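Notebook: thermal store rig, Friday

Bed temperatures logged from the overnight hold before anything else was touched. The top thermocouples had drifted down a bit more than the model says they should. The bottom ones were where we left them. Same pattern as the last hold, so I no longer think it is a bad reading.

Maswood pellets are still in the lower half, Hetar gravel on top. The plan was to finish a full charge and discharge on this fill and then strip it out. Started charging at 9.40. Fan at the low setting, heater ramped to 600 °C at the inlet and held there.

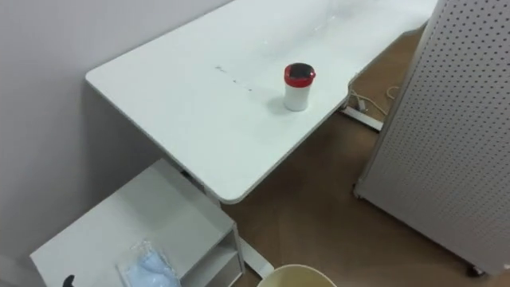
Pressure drop across the bed went up slowly during the ramp and then sat flat. Last week it kept creeping, so re-sieving the gravel seems to have been worth the dust. Total fines taken out were more than the supplier's sheet allows. Need to tell Economou before they send the next batch, and ask for it washed.

Outlet began to warm just after lunch. The front through the bed is wider than I would like. Two possible causes:

1. Flow running down the wall of the vessel. The outer thermocouples on the north side lead the centre ones the whole way down, which fits.

2. The diffuser plate not sitting level. I shimmed it by eye at the last rebuild and did not check it afterwards.

Could be both. Will put a level on the plate when the lid is off.

Stopped the charge at 3.15 and closed the valves. The Gendard valve on the hot side needed 2 goes to seat. It did this in June as well. The actuator reports closed before it is, so the log shows a closed valve while the downstream pipe is still warming. Anyone reading the data later should go by the pipe temperature and ignore the valve flag.

Discharge run put off until Monday. No point starting it and leaving it half done.

Still to do

- Level check on the diffuser plate, photos before and after moving it.

- Swap thermocouple 14. It reads fine cold and drops out once it gets hot.

- Recalculate the losses with over 3,000 hours of standby per year in place of the old figure. The old one came from the first proposal and is too kind to us.

- New gasket for the lid, and order a spare.
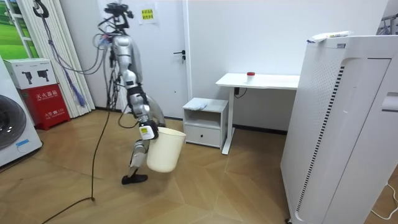 - Copy the raw logs to the shared drive. The rig computer is nearly full and will start overwriting the oldest files. Leave the June folder where it is until the valve question is settled.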